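I've been putting off writing this thread since May. It's about moving house with a broadband contract that has time left on it, and what it cost me.

The contract was with Bronari. 24 months, signed in the old flat. When I gave notice on the flat there were 7 months left. I assumed I could take the contract with me, as it says "home move available" on the front page.

Home move is available if the new address is on their network. Mine isn't. The postcode checker said it was. The checker goes by postcode and the network goes by street, and our side of the road was never connected.

So I rang. First person said no charge, as they couldn't supply the service. Second person said full charge. Third person said the charge was £273 and sent it in writing. Always get it in writing.

The £273 was the early exit fee. Clause 11 of the terms, if you're with them. It says moving to an address they can't serve counts as you ending the contract, which I think is unfair, but it is there and I had ticked the box.

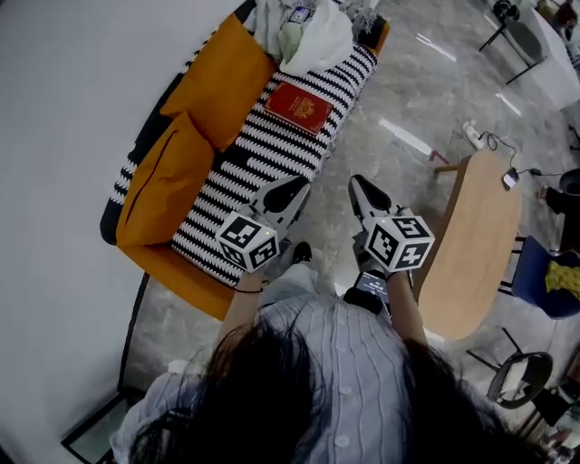

Next part was finding someone who does cover the new street. There were two choices, Wanico and Frade. Wanico is cheaper per month but wanted a new line put in, with a wait of five weeks. Frade could use the socket already on the living room wall.

I went with Frade. Rolling monthly contract, a few pounds dearer. After the exit fee I didn't want to sign up for another two years anywhere.

Activation was meant to be the day we got the keys. It was nine days after. I used my phone as a hotspot for work and went through my whole data allowance by the first weekend, so add a top-up to the bill.

Keep your old router until you have the returns bag. Bronari charge for it if it isn't back within 30 days, and the bag went to the old flat even though they had my new address on the letter about the fee. I had to ask for another one and send it tracked.

Also check for a final bill after you cancel the direct debit. Mine came by email only, to an address I hardly use. I paid it two days before the late charge would have gone on.

I did complain about the exit fee. Written complaint, copy of the postcode checker page, names of the first two people I spoke to left out as I hadn't noted them down. That was a mistake. Write down the name, date and time of every call.

Result: they took off half as goodwill and didn't accept they'd done anything wrong. I took it. I could have gone further with it but I was tired of the whole thing by then.

If you're about to move, ask the provider to check the full address, house number included, before you give notice on anything. Ask by chat and save the chat.

A few people have asked about Lollska. They don't cover us either. Their map says "coming soon" and the neighbour says it has said that for two years.

2020-09-09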